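From: Ruairí Hennessy
To: brurkenum-rooms
Date: July 13, 2020
Subject: Re: Small tables in 552, what stays on them

Yevdokiia Prokopenko wrote:
> Can we settle what lives on the small white table in 552? Last
> week I put the notebook back on the right and by the afternoon it
> was on the shelf. The cards were in the drawer with the Pesar
> invoices. I don't mind where things go as long as they are in the
> same place the next day. Also, is the fan staying in there or
> does it go back to Skurnosik when the weather changes?

I went through the room and wrote down what I think we agreed in December, plus a couple of changes. Tell me if I have anything wrong.

The white cards with the purple-blue print go in the top drawer, left side. We have 170 of them left. Please take them out one at a time, they crease if you pull a stack. 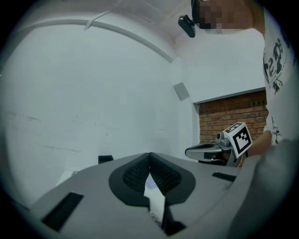 Once the box is down to the last few, write to me and I will order more from Ferraro. They have a minimum order of 800, so I would like to share it with the people downstairs. The invoices are moving to the gray folder in my office and should not be in that drawer anymore.

The fan stays through the summer. It belongs on the table with the dark legs, and I would like it left there. If you turn it toward the small table it blows the cards onto the floor. I talked to Skurnosik and they don't need it before December.
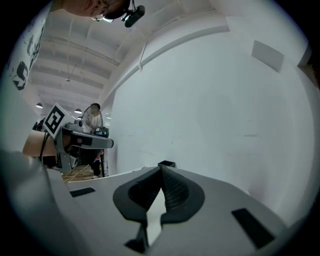 For the small table, this is the order I would put things back in at the end of the day:

1. Take everything off and wipe the top. Plain water is fine. The spray from Pesar left streaks the last 2 times.

2. Push the table back against the wall.

3. Set the three things along the back edge. The metal clip holder goes on the left, the black square container near the middle, and the lavender spiral notebook on the right with the spiral to the left. The front of the table is for working on and gets cleared.

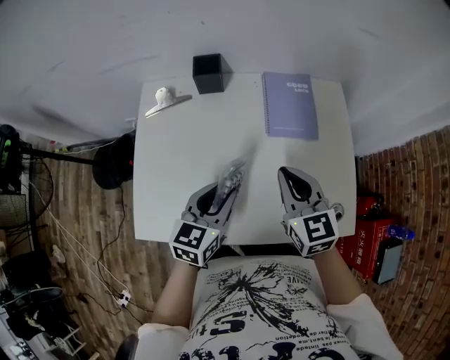
4. Put the small loose pieces in the drawer under the cards. If you find one on the floor, same place.

5. Chair under the table, fan off, lights off.

Yevdokiia, if you would still prefer the notebook on the shelf, say so by the end of the week and I will change step 3. Otherwise I will print this list and tape it inside the drawer.

Ruairí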